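Drying herbs at home: does it matter where you hang them?
Joanne Rowbotham, Food and Home Studies project report
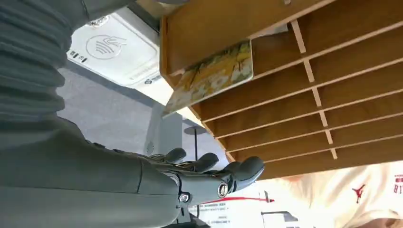
Fig. 1. Wooden rack, seen from underneath.

I picked this topic because of my gran. She has always dried her mint upside down in the airing cupboard and swears it's the only proper way, and my mum has always said that's rubbish and you just put it on the windowsill. So when we were told to choose a household question and test it, mine was sitting there waiting for me!

What I wanted to find out was whether the place you dry a herb changes how it smells and tastes afterwards. I used mint and sage, both from the garden at Maksymiv House (thank you for letting me loose with the scissors). I cut everything on the same morning in September, after the dew had gone, and tied it in small bunches with kitchen string. I made 12 bunches altogether, half mint and half sage.

They went to three places: the airing cupboard, the kitchen windowsill and the shed. The shed was my own idea and I'll come back to that. Each place got two bunches of mint and two of sage, all hung with the stems up. I checked them before school and again at teatime, and wrote down when the leaves crumbled between my fingers.

The airing cupboard won on speed. The mint in there was crisp after three days and the sage after five, which is quicker than my library book said it would be, though the book was talking about a spare room with the window open. The windowsill mint dried nearly as fast but went a sort of khaki colour on the side facing the glass. I hadn't expected it to be so one-sided — you could turn the bunch round and it looked like a different plant.

The shed was a bit of a disaster. It rained for most of that week and both lots of mint stayed floppy, and one of them got mould near the string, so I threw it out. The sage did all right in the end but smelt faintly of creosote, and I didn't fancy tasting it.

For the taste test I made mint tea from the cupboard and windowsill bunches and gave it to five people in my class without telling them which was which. Three preferred the cupboard tea, one preferred the windowsill and one said they both tasted like toothpaste. I know that's a tiny group. If I did it again I'd ask a lot more people and weigh the leaves properly, as I was just using a teaspoon and some spoonfuls were definitely heaped.

I'd also tie the bunches thinner. The middle stems were always the last to dry, wherever I put them, and I think that's what went wrong with the mouldy one as well.

Gran has been told the result and has asked for a copy of this report.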